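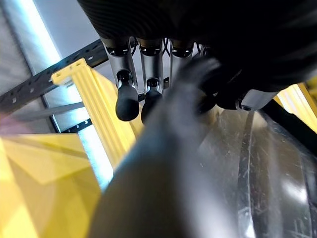
Ticket

The ticket was in the glove box under the tire gauge. Pink, soft as cloth from being handled. Aebischer Cleaners, Onard. Number 2437. No date on it that I could read.

I should've been looking for the registration. The guy was coming at four for the car, cash, wanted the registration and both keys, and I had one key and a pink ticket and a handful of those mints Dad bought by the sack. My brother on the phone the whole time. Did you find it. Did you look in the visor. Yes I looked in the visor.

"What's Onard?" I said.

"What?"

"Dad had dry cleaning in Onard."

"Dad didn't have dry cleaning," my brother said.

True. Dad had three shirts and a washing machine. The suit we buried him in still had the store tag in the pocket, I found it when I was checking for tissues.

I called. It rang and rang. Then a recording, a woman's voice, very fast. Tuesday to Friday, closed at three. It was Tuesday. It was ten after one.

So what do you do. You could wait a day. A normal person waits a day. But I was flying out in the morning and my brother was never going to drive to Onard for a shirt, he'd told me so already, twice, without my asking.

I took the car. The one I was supposed to be selling.

Forty minutes to Onard if you take the river road and don't get behind anything. I got behind a hay truck. Then a school bus, which, at one-thirty, why. November light, that flat yellow kind, right in the windshield, and the visor wouldn't stay down now that I'd been yanking on it. The radio was stuck on Dad's station. Farm prices. A man reading them like he was sorry.

I ate four of the mints. They were awful. They were always awful.

Past Prundau the road gets narrow and goes along the old canal. We used to stop there when I was small, all four of us, there was a stand that sold corn. My mother would stand by the car with her hands in her sleeves becuase she was always cold, even in August. I hadn't thought about that in I don't know how long. She'd been gone from the house since I was nine. Gone as in left, moved away, a card at Christmas and then no card. We didn't talk about it. Dad was good at not talking about things, he could do it for whole weekends.

The stand was still there. Boarded up. I didn't stop. Two-oh-five.

My brother called. I let it go. He called again.

"He's early," he said. "The guy. He's standing in the driveway."

"Tell him it's getting washed."

"Is it getting washed?"

"No."

Long breath. I could hear our screen door behind him, the squeak of it.

"Give him a coffee," I said. "Show him the snow tires. I'll be back by four like I said."

"You're doing this for a shirt."

"It might be pants."

He hung up on me. Fair.

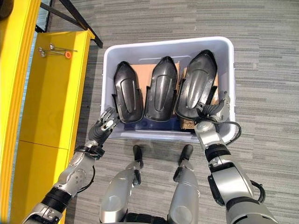

White bin, gray striped carpet, three black parts standing up.

Onard is one street and a hill. I'd pictured Aebischer's as a storefront, with a sign, one of those plastic bags with the paper shoulders hanging in the window. It was a house. Somebody's house with a side door and a bell. I drove past it and had to come back, and then there was no place to park except in front of the fire hydrant so I parked in front of the fire hydrant.

Two thirty-eight. The door was locked.

I knocked. I rang. I knocked on the window next to the door, which I could see was a kitchen, there was a pot of something on the stove with the lid tipped. A radio going. Same station! Soybeans.

A woman came. Old but not that old. Apron, glasses pushed up, a threaded needle stuck through the front of the apron like a pin.

"We're closed for lunch," she said.

"Your message says three."

"The message is my sister." She looked at the car. "That's the hydrant."

"I know. I'm sorry. I just need –" And I held the ticket out. I didn't have a sentence ready. The whole drive, and I didn't have one sentence ready.

She pulled her glasses down and looked at it. She looked at it for longer than it took to read four numbers.

"We haven't used the pink ones since I had brown hair," she said.

"So you don't have it. Whatever it is."

"I didn't say that."

She left the door open. I took that as come in. Down a hall, past a bathroom, and then the back of the house opened up and it was all racks. Coats mostly. Some wedding dresses, big pale lumps in plastic. It smelled like steam and hot wool and her lunch. She went along the back wall with her hand up, touching the hangers, reading tags under her breath. I looked at my phone. I shouldn't have looked at my phone. Seven texts.

"He paid, you know," she said, with her back to me. "That's why I keep it. People who don't pay, I give it a year and it goes to the church."

"Paid when?"

"Every January. He'd come in and pay the storage. Five dollars when it started. I told him take it home, you're going to buy it twice. He said next year." She unhooked something. "He didn't come this January."

No. He was in the hospital in January. He'd asked me for the car keys, I remember that, he got kind of worked up about it. I told him he wasn't going anywhere. I said it in the voice you use on a kid.

"Twenty-eight years," she said. "It's a good coat. It was a good coat then."

Green. A woman's coat, heavy, with a belt and big flat buttons. She'd put it in a cotton bag, not plastic, and she slid the bag up so I could see the bottom of it first, the hem, then the pockets, then the rest. I knew it by the pockets. I used to put my hand in the left one at crosswalks.

"The lining was torn out of the sleeve," she said. "I did it in satin. He wanted it done right. It was going to be for her to come pick up herself, he said she'd be by, so I kept it at the front. Then after a while I moved it to the back."

I didn't say anything. The soybeans guy was done and it was music now.

"Did she pass?" the woman said.

"He did."

"Ah."

She didn't say sorry for your loss. She took the needle out of her apron and stuck it in a pincushion on the wall, and then she folded the coat over my arms the way you'd hand over somebody's baby, and it was so much heavier then I expected. I had to shift my feet.

"What do I owe you for this year?"

"Move your car," she said.

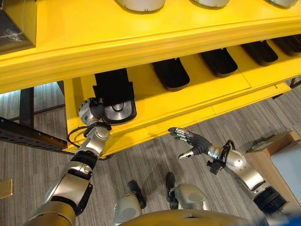
M. Griten
Fiction contributor

I did not have a ticket. I'd have kept it if I did.

Two fifty-six. I laid the coat across the back seat and then that looked wrong, looked like a person lying down, so I put it up front. Then the seat belt thing started dinging. So I buckled it. Okay. Fine. I buckled in a coat.

I called my brother from the end of the street.

"Well?" he said. "Shirt or pants."

I told him. Not well, I told it backward, I did the January part first and then the lining. He didn't interrupt me. The guy was talking in the background, something about the snow tires, and then a door closed and he wasn't.

"The green one," my brother said.

"Yeah."

"She wore that to my thing. The trumpet thing." Then nothing for a bit. Then, "Is there anything in the pockets?"

I hadn't looked. I'd had it in my arms and I hadn't looked. I pulled over by the canal, half on the grass, hazards on, a truck going by so close the mirror shook. Right pocket. Nothing, lint. Left pocket.

"What," my brother said. "What is it?"

A mint. Still in the wrapper. The same stupid mint.

"Could be his," my brother said. "Could be he put it in there when he dropped it off."

"Could be hers."

"She hated those."

"Everybody hates those," I said.

We stayed on the line. Three-twenty, three twenty-five. The sun was down on the water and I had the heater going and the coat was starting to smell, not like her, I don't remember what she smelled like. Like wool. Like that lady's lunch.

"Do you still have the address?" I said. "From the last card."

"It's from forever ago."

"But do you have it."

I could hear him walking through the house. Drawer. Other drawer. The one that sticks.

"Tell the guy I need another day on the car," I said, and I put it in gear.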